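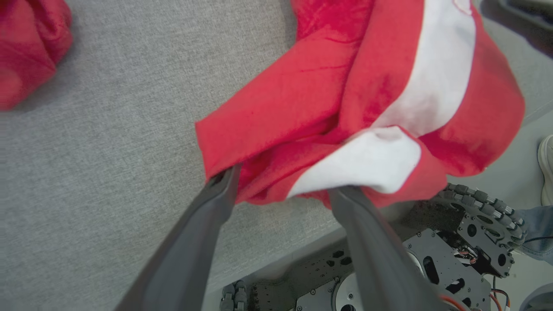 Sorting the Winter Sportswear

The annual review of household clothing was completed on Thursday, and the sports tops received particular attention. Red garments were set apart from the rest and are to be washed separately at a low temperature. A red sweatshirt with a broad white stripe calls for some care in this respect, as the colour may run into the white.

Folding

Thick, fleecy tops should be shaken out before they are folded. The sleeves are brought in behind the body and the hem is taken up to the collar. Eight such tops fit in one drawer of the Belik chest.

Items no longer required

Garments that have been outgrown will be taken to the collection point in Lesthorpe, which accepts clean clothing until the end of August. Odd socks remain under consideration.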